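Rikow recalls flight stick over loose base clamp

20 Oct 2026

Rikow is recalling the Gisler 2, a desk-mounted flight stick sold for home simulators, after finding that the clamp under the base can work itself loose during long sessions. The recall covers 413 units shipped in September from the company's warehouse in Drikcombe.

The stick and its throttle are not affected — only the clamp. Owners can check the serial number on the underside of the base. Anything ending in P should be unplugged and taken off the desk until a new clamp arrives. Rikow will mail the part free of charge and does not want the old one back.

Sticks bought as a bundle with Pletis rudder pedals are included. The bundle sells for $740, and the stick alone will stay off sale until the new clamps are in stock. Rikow said it had received no reports of injury.
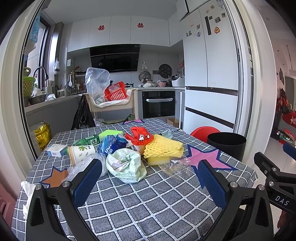 One owner, writing on the Pletis support forum, said the new clamp took a few minutes to fit and held firm through a full evening of flying, though the screws supplied were a little short for a thick desk. Rikow said longer screws are available on request.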